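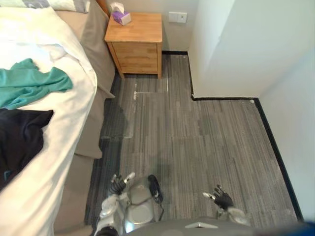

The bedroom set at Solham, from the robot's own head camera, with two garments still on the duvet.

Bernd Steinbach has watched the same bed get tidied more often than any hotel maid. He runs data collection at Solham, where people steer a two-handed robot through household chores so that a learning system can later have a go by itself. I met him on a Monday, which he described as "laundry day, like the others."

The company calls each recorded attempt an episode. A good operator gets through 117 of them in a shift. A new one manages 21 and goes home with sore shoulders.

"People think we're teaching it to fold," Steinbach says. "Folding is next year's problem. We're teaching it to pick up a shirt without also picking up the duvet."

The duvet is his chief opponent. It is white, it is soft, and it goes wherever the fingers go. The team tried a tightly made bed in March and dropped it after a week. The model did beautifully, then fell to pieces the first time it met bedding that somebody might have slept in.

So now the bed gets messed up on purpose, which is harder than it sounds. Gerd Lindemann resets the room between episodes, and he was asked early on to be more random.

"I thought I was being random," Lindemann says. "Then they showed me a plot of where I'd thrown the clothes. It was two blobs. I have two throws."

He now follows a list generated by a program called Hendari, which tells him which garment goes where and how crumpled it should be. Crumpledness runs on a scale he declines to defend. "A four is like a three, but you mean it."

I asked Steinbach what happens to the failures. He keeps them, with labels. A dropped sleeve followed by a second grab is worth more to him than a clean lift, and operators are told to recover in front of the cameras and carry on. What he throws out is hesitation. Last month 33 hours of recordings went in the bin, most of it hands hovering while the person driving made up their mind.

"The model learns that too," he says. "We had one that would reach out, stop, and think about its life for a while. Very human. No use to anyone."

Does he do his own laundry differently these days? Steinbach looked pained. He admits to narrating it under his breath - approach, grasp, lift - and to having once started over because the first grasp was sloppy.

Lindemann sends his out.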